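Nakby Square Tray, pink
Livska Kitchen — trays and small serving pieces
Item 506

Okay, I've been wanting to get this one up on the site for ages! The Nakby is the tray I reach for at home more than any other, and I own far too many trays (occupational hazard). It's square, it's a proper cheerful pink, and it has a flat, smooth middle with a slightly raised rim and rounded corners. Nothing fussy. You can put a cake of soap on it, a pile of lemons, the salt and pepper, whatever is wandering around your bench at the time.

I first saw it when Sunita Pennington brought a sample into the shop in January, and I'll admit I thought the colour would be too much. Then I put it on a dark tabletop and changed my mind on the spot. Pink on a dark bench looks fantastic. On a white bench it's softer, a bit more ice-cream parlour, and my sister Esperanza likes it better that way. We've agreed to disagree.
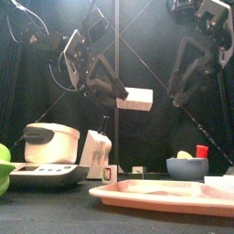 I keep mine next to the kettle, where it holds the tea things and stops the teaspoons migrating. When people come over I clear it off and it does biscuits or cut fruit instead. The rim is low, so it's easy to pick things up from any side, but please don't go filling it with anything runny. It's a tray, not a baking dish! Keep it out of the oven and away from the stovetop too.

The finish is glossy, so it catches the light along the edge, and yes, it will show fingerprints if you've been buttering toast. A wipe with a soft damp cloth sorts that out. I'd skip the scourer — I used one on my first Nakby and the dull patch has annoyed me ever since.

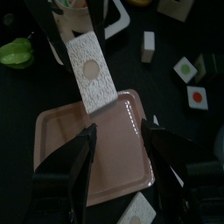

Nakby Square Tray in pink, with textured white blocks.

A few bits and pieces people ask me:

Size: 205 mm along each side. It fits on my narrow windowsill shelf with a smidge to spare, but do measure yours first.

Colours: only the pink for now. Darnell Baptiste emailed asking for a grey one and I've passed it on, so if you'd like grey as well, send me a note and I'll add your name to the pile.

Sets: you can buy it on its own or in a set of three. The set works out a little cheaper per tray, and they're handy lined up along a table when you've got a crowd.

Washing: by hand, in warm soapy water. Dry it with a tea towel if you want to keep the shine.

Postage: orders in before 11 am go out the same afternoon. We wrap each tray separately, and if yours turns up chipped, send a photo and I'll organise a replacement.

If you're nearby, come in and have a look at one in person. It's on the second shelf next to the Obi bowls, and I'm usually behind the counter in the mornings.

Anika Tran, Livska Kitchen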